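Brorkwood Robotics Club -- progress report, October

To: Teodora Golob, Jostcombe student projects fund
From: Mirsad Ristić, club supervisor

Quick one before the 4 pm bus run. Both arms mounted and cabled, students driving them after school. Task for this term is the wooden frame: two arms, turn it and square it up on the table. Edin Stan has the left arm, Borislav the right. Grippers can both get to the frame now -- took a lot of fiddling with the base positions.
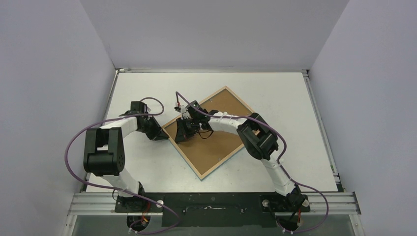
Can the club still make the Dretar regional with one grant instalment outstanding?
We can enter, but travel isn't covered until the second payment lands.

Spent so far: cable, fasteners, spare finger pads. $100 left in the parts line. Receipts with Senad, will scan them tommorow.

Problems -- arms get in each others way when both go for the same side. Year 9s writing a simple turn-taking rule for it. Behind on the logbook, my fault.

Next: timed runs, then a demo for parents. Need your OK on the Parisi entry form asap pls, they want a signature from the funder aswell.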